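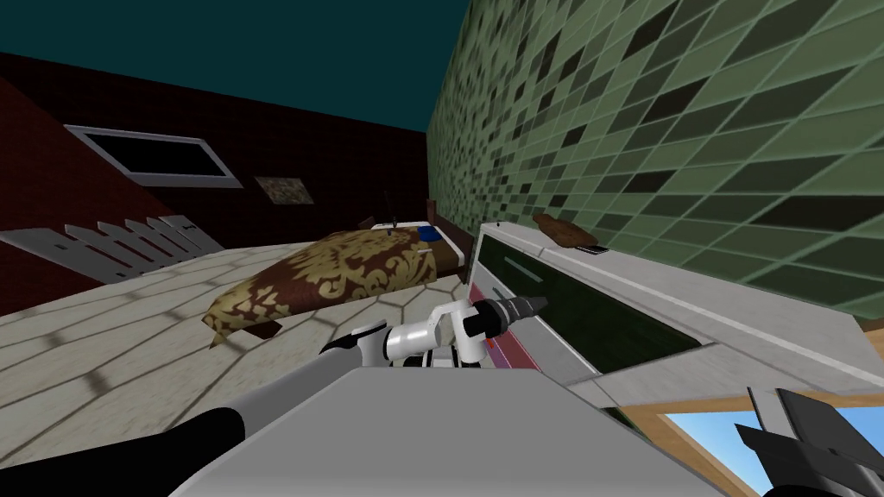
Hetura, February

The bedroom is back! If you've been following along you'll know I spent most of last month fighting with our two-armed robot in the simulator, and I promised a proper write-up of how the cell is set up now, so get a coffee.

We call it a cell out of habit, though it's a make-believe room with a bed, a dresser and some very loud green tiles. The maroon and gold blanket was Floor's pick and she will defend it to anyone. I wanted plain gray. I lost.

The job was to redo the starting pose. In the old setup both arms woke up folded tight against the body, and the first move always swung an elbow wide before it did anything useful. Now one arm starts reaching out ahead, with the white joints stretched toward the dresser and the pointed gripper finger leading, and the other stays back on the right with its black fingers up. Sanaa El Ouafi worked out the joint angles on paper first (she still does this, in pencil) and I typed them in. Two of them had the sign flipped. My typing, not her pencil.

Then came the limits. The model we got from Van Beek had every joint free to turn further than the arm in our lab can, so a policy could learn some lovely moves that would have hit a hard stop on day one. I went through the file joint by joint and copied the numbers from the service sheet. Dull work, and I recommend doing it with the radio on.

The view took longest. It rides on the robot, so you get a great big slab of light gray body across the bottom and the whole room leaning over to the left. I've left the tilt in for this batch of runs. Kristof Hoekstra gets seasick watching the replays and has asked for a level version, which will go in as a second setting you can switch on from the config file.

A few bits if you run the same setup at your end:

Pull build 1004 before you load the room. Older builds open it fine and then drop the gripper's collision shapes, and the fingers go straight through the furniture.

Set the physics rate to 60 and leave it there. I tried going lower to save time and the arm shivered like a wet dog.

Reset the room between runs and don't just move the arms home. Small things on the dresser remember where they were pushed.

I ran the new pose 23 times with Wouter reading out contact warnings from the next desk, and we're down to one that I can't explain, on the wrist of the right arm. Mieke Groen thinks the shape is a hair too big. She's looking at it next, and I'm off to write the level view for Kristof.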